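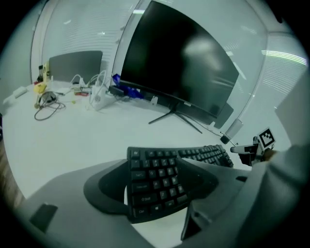
Many people write me that their desk is clean on Monday and by Tuesday it is again full of cables. I had the same problem for years. I work in a small office in Umbridge and share one room with other people, so the desk must be good for more than one person. These are the things which helped me.

## Cables first

Take everything that has a plug and put it to one side of the desk. Unplug the power strip before you start. A white strip on a white desk looks nice, but dust shows on it very fast, so wipe it with a dry cloth only.

- If a cable is too long, make a loose coil as wide as your hand and close it with a fabric strap. Do not fold it sharply.
- Write on a small paper tape what the cable is for, near the plug.
- A cable you did not use since February goes in the drawer.

## The keyboard

A split keyboard with a curved palm rest is very comfortable, but crumbs like it too. Turn it upside down, knock softly on the back, then go between the keys with a soft paintbrush. For the palm rest I use a cloth which is only a little damp, with one drop of dish soap. Let it dry before you put your hands.

## Monitor and stand

Turn the monitor off and wait until it is cool. Wipe a curved screen from one side to the other with a microfiber cloth, without pressing in the middle. Dust collects on thin legs of the stand, and an old sock over your finger cleans them well.

## Small things

Little boxes and bottles always travel to the back wall and stay there. I keep one tray, 37 centimeters long, and what does not fit must go home with its owner.

Horizontal blinds I clean last, closed, from top to bottom, then I turn the slats and do it again. It takes me 8 minutes for one panel.

Defne Sarıgül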